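PARTS CABINET & BENCH CHECK
Site: Plastton workshop, back bench
Checked by: Tahira Tanoli
Date: Jul 28, 2023
Last check: May

BENCH

1. Top clear of offcuts, screws, swarf - OK
2. White board flat, no rocking - OK. Pushed down on all four corners, fine.
3. Board surface clean - OK. Wiped with damp cloth, no solvent pls, it goes cloudy.
4. Timber strip at back edge, splinters - COMMENT. Bit rough at one end. Light sand when someone has the block out, not urgent.
5. Power lead off the floor - OK
6. Lighting adequate for small parts - FAIL. Too dim, same comment as May. Stoltier quoted for a new batten, still waiting. Chase them.

SMALL PARTS CABINET (yellow/black, carry handle)

7. Stands upright, doesn't tip with top drawers open - OK
8. Handle, cracks at the ends - OK. Don't carry it by the handle when full!! Two hands under the base.
9. Lid shuts - OK, needs a firm push
10. Small drawers run freely - COMMENT. One in the second row sticks. Took it out, brushed the rails, better but not perfect.
11. Drawer fronts, chips or sharp edges - OK
12. Wide bottom bin seated properly - OK
13. Labels - FAIL. None on yet. Kakakhel labels are in the office, roll of 100, plenty.
14. Contents match stock sheet - N/A, waiting on refill. Order is 1,000 washers and 2,000 of the short screws from Bemetti. Washers go top row, screws bottom bin becuase of the weight.

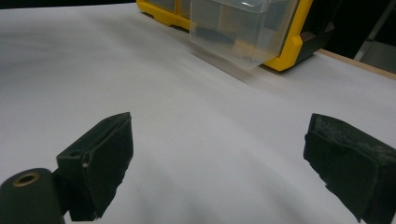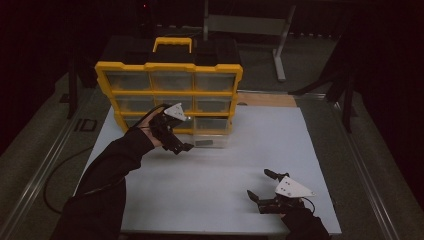 Board (both photos), cabinet on it in both. See items 2, 3 and 7 to 12.

HOUSEKEEPING

15. Loose item in bottom bin, cabinet otherwise mostly empty - COMMENT. Small dark thing near the front. Whoevers it is please collect before refill or it goes in the odds tin.
16. Walkway behind bench clear - OK
17. Bin emptied - OK
18. First aid box in date - OK, low on small bandaids, added to shopping list
19. Safety glasses on hook - FAIL. Hook yes, glasses no. Spare pair put out from locker 51.

ACTIONS
- Light: chase Stoltier, Tahira, Monday
- Labels on before the refill goes in, not after like last time
- Sticking drawer: try again with a bit of dry silicone, if no good swap it to the bottom of the pile for returns
- Glasses: replace spare, sign for them
- Timber strip: sand

Re-check items 6, 10, 13, 19 once done and initial next to each. Rest can wait for the next full check.

TT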